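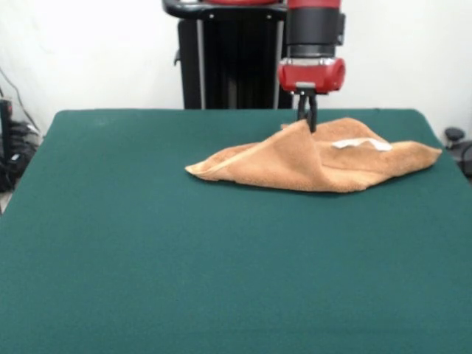

Week 6: Towels and flat terry, folding and sorting

Housekeeping & Linen Care, evening stream
Notes by R. Robichaud, revised August 24, 2022

Read before the prac. Bring your own towel, bath size, washed at least twice. New ones still have finish on them and won't behave. Dark ones are harder to see edges on, bring a light or mid colour if you've got the choice.

Starting from a heap

Everyone can fold a towel that's already flat. Tonight is the bit before that. Towel comes out of the basket in a lump, corners buried, hem rolled under somewhere. Look first, hands second.

Find:
a corner that's already lying out on the table
the care label, if there is one (usually sewn into a hem, so you've found an edge too)
the highest fold

Picking up by the highest fold gets the towel off the table but tells you very little. It hangs from the middle, four corners going wherever. Fine for a shake. After the shake put it down and go for a corner.

Corner to corner: hold corner one, run the other hand along the hem until it stops. That's corner two. Keep to the short side. If your hand has gone a long way you're on the long side, go back. Don't let go of corner one to check!!

Label position varies by maker. Silletell put theirs on the short hem, the older Dadier stock has it halfway down the long side, so don't rely on it for direction. Use it to find an edge and that's all.

Table surface

Felt or a blanket under the work grips terry a bit. Good for holding a corner still while you pull the other, annoying when you want to slide the whole thing square. Lift and re-lay, don't drag. Bare laminate is the opposite, everthing slides. You'll get both in the assessment.

Lint: tan on green shows every bit. Brush the felt down between groups, one direction only. Brush is on the hook by the sink.

The fold (thirds)

1. Lay flat, label side down, short end toward you.
2. Smooth from the middle out with the flat of the hand. Not fingertips, they catch loops.
3. Long side in by a third. Other long side over it. Edges line up or start again.
4. Bottom to top, leave a finger width short.
5. Once more. Folded edge faces out on the shelf.

Lefties mirror step 3, result is the same.

Common faults
hem rolled under at step 1, shows up as a ridge later
label sticking out the side of the finished stack
twisted half, one face up and one down. Check the borders match
pressing too hard, flattens the pile. Eoin Geraghty's group had this all through March

Sorting

By size first, then colour, then condition. Pulled loops go in the mending tub, do NOT cut them at the base, trim level with the pile and only if it's one or two. Thin patches you can see light through = rags. Stained but sound = rewash once, then rags.

Anything damp goes on the rail, never in the stack. Feel inside the thick hem, it's the last bit to dry. We lost a whole shelf to mildew that way last year and the smell hung round till spring.

Textbook: Ó Dálaigh, pp. 131 and 165 (drying; stacking). The diagram on 165 shows halves where we use thirds, ignore that part, read the text.

For next week

Practise 2 towels a night, start from a proper heap, no cheating with a neat one. Write down where you lost the corner. Fitted sheets are next, so if you still can't find corner two by feel see me or Bríd Ní Bhriain before class.

Peadar, you have the key to the linen cupbord, please bring it back.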